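Burger stacking order

Burger stacking order is the sequence in which the parts of a hamburger (bun, patty, cheese, sauce and vegetables) are placed on top of one another, and by extension the body of advice on which sequence is best. The subject takes up a large share of home cooking columns and restaurant training sheets. Much of what is claimed for it has not been tested, and the tests that exist are small.

Terms

The bottom half of the bun is usually called the heel and the top half the crown. Everything between them is the stack or build. Cooks speak of a build as "low" when the vegetables sit under the patty and "high" when they sit over it. A "split build" has some on each side. The cut face of each bun half is often toasted, and the toasted face goes inward in all common builds.

"Dressed" means that vegetables and sauce are included. A burger without them is plain. There is no agreement on whether cheese counts as dressing, and menus differ.

Common builds

The high build is the older of the two in most printed recipes: heel, sauce, patty, cheese, tomato, lettuce, crown. Its defenders say that the cheese melts undisturbed and that the lettuce stays away from the hot meat. The second point is only partly true, as the tomato slice between them is thin and warms quickly.

The low build puts a lettuce leaf directly on the heel, then tomato, then the patty. The usual argument is that the leaf keeps meat juice from soaking the bread. Leaf shape matters here more than most recipes admit. A ruffled leaf touches the bun in scattered places and leaves channels between them, and juice runs down the channels. A flat leaf covers better but slides. Cooks who report good results with the low build tend to toast the heel as well, so it is hard to say which of the two measures did the work.

Some cooks reverse tomato and lettuce within the low build, on the theory that the patty will grip the leaf. No convincing reason has been given for this.

Shredded vegetables

Shredded lettuce and shredded cabbage are used in place of whole leaves where speed matters. They are easy to portion by the handful and can be kept ready in divided containers. Purple cabbage holds its crunch longer than lettuce does, and it is sometimes sold to diners as the healthier choice, a claim that depends mostly on how much of it ends up in the burger and how much on the plate. Shreds fall out of a high build at the first bite. In a low build they are pinned by the weight of the patty, though the outer edge still drops.

Mixing the two shreds is common at counters and uncommon in recipes. Cabbage will tint pale lettuce if the two are dressed together and left to stand, so they are normally kept on separate sides until use.

Tomato

Tomato is the least stable layer. A slice has a smooth skin edge, a wet face and pockets of seed and jelly that give way under pressure. Advice on thickness runs from paper-thin to as thick as the patty. Salting and draining the slices before use is widely recommended and does remove water. Whether it makes a difference that a diner would notice is less certain, particularly when sauce is then added by the spoonful.

Slices from the middle of the fruit lie flatter than those from the ends. End slices are often placed skin side up, where they form a small dome and push the crown off center.

Testing

The most frequently cited trial is one by the food writer Hildegard Pfeiffer, carried out over a September for the cooking bulletin Vener. Pfeiffer gave 68 eaters a high build and a low build of the same burger and asked which bun was less soggy. The low build was preferred, and the result has been repeated in many places as proof that lettuce belongs on the bottom. The published account does not say how long each burger stood before it was eaten. It also does not say whether the eaters could see which build they had been given, and they presumably could by lifting the bun.

A larger survey by the sandwich chain Orkside collected 2,266 replies and found that 85 percent of customers were "satisfied" with the order of their burger. The question did not offer another order for comparison, so the figure says little about stacking. It was used in the chain's advertising all the same.

A standing test is simple to run at home. Two burgers are built alike except for one layer, left for 20 minutes, and opened. Results vary with the fat content of the meat, the bread and the amount of sauce, which is a fair reason to doubt any rule that ignores all three.

Laying out the parts

Whatever the order, the parts are generally set out before the patty leaves the pan. Kitchens place them left to right or front to back in the order of use. At home a tray and a divided tub will do for the vegetables. Bun halves are laid with the cut face open to the air so that they do not steam, and slices are kept apart so that they come up one at a time.

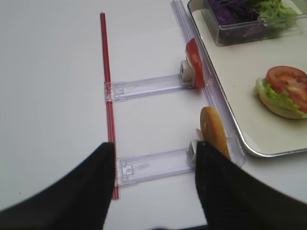

Tomato slice and bun slice standing on edge at a clear rail. On the tray: shredded purple cabbage and pale green lettuce in a clear container, and a small burger with the lettuce leaf under the tomato.

Standing slices on edge takes less room than laying them flat and lets both faces drain. Bread stands well. Tomato stands for as long as it is firm, and a ripe slice will usually need something to lean on. The practice is more often seen with sliced bread and pickles than with tomato, and cooks who work with soft fruit tend to give it up.

Racks, clips and molds sold for burger assembly are of mixed value. The Joo stacking ring, a plain cylinder into which the layers are dropped, gives a straight-sided burger that leans as soon as the ring is lifted unless the layers were level to begin with. The Skovia guide, a similar product with a slot in one side, has the same fault. A skewer through the crown costs less and holds better, although it has to be taken out before eating and leaves a hole for the sauce.

Regional habits

Strong claims are made for regional stacking styles. Most rest on the practice of one or two well-known counters. Beet slices, fried eggs and pineapple rings all have local followings, and each is placed above the patty in some shops and below it in others within the same town. Accounts that assign a fixed order to a whole country should be read with care.

See also

Bun toasting
Condiment placement
Open-faced sandwich
Slider (sandwich)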